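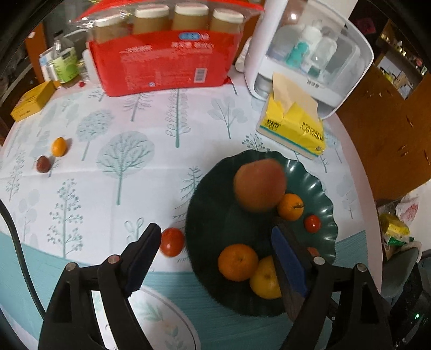

Right, it's 30 March 2025, the clocks have gone forward, and I want to talk about second-hand tablecloths. Thread!

1/ I started in November with one cloth from the Urnden flea market, bought to hide a scratched table. I now have 57. They live in an old wardrobe and I regret nothing.

2/ The printed ones from the fifties and sixties are my favourites. Designers went wild on them! Trees, fish, entire harbours, playing cards, a map of an island I've never managed to find in any atlas.

3/ Best find so far: a Skitari print with the paper label still stitched in the corner, design no. 1106. If anyone has an old Skitari catalogue, even a few pages of one, please please get in touch.

4/ Washing. Cool water, a long soak, mild soap, and change the water when it goes the colour of tea (it will, and it's disgusting and wonderful). Test the dye on a hem first. I lost a lovely red border to impatience.

5/ Dry them flat or over two lines. Iron from the back while they're still a bit damp. Or don't iron them! I like fold lines on a cloth, they look like Sunday lunch at somebody's gran's.

6/ Rust spots: lemon juice and salt, out in the sun, then rinse very well. It took me 5 goes on one corner, and the mark is now so faint that I'm the only one who looks for it.

7/ Please use them. A cloth that's lasted this long can cope with gravy. Mine get toast crumbs, candle wax and the odd bit of homework in biro.

8/ If you're anywhere near Rotmont, the textile hall there is a joy. They've got 700 printed cloths in shallow drawers and you're allowed to pull the drawers out yourself!! I went for an hour and stayed till closing.

9/ Next job is mending a moth-nibbled Escobar with a border of lemons. Wrong yellow thread has already been bought twice. Will post how it goes. Show me your cloths in the meantime, stains and all!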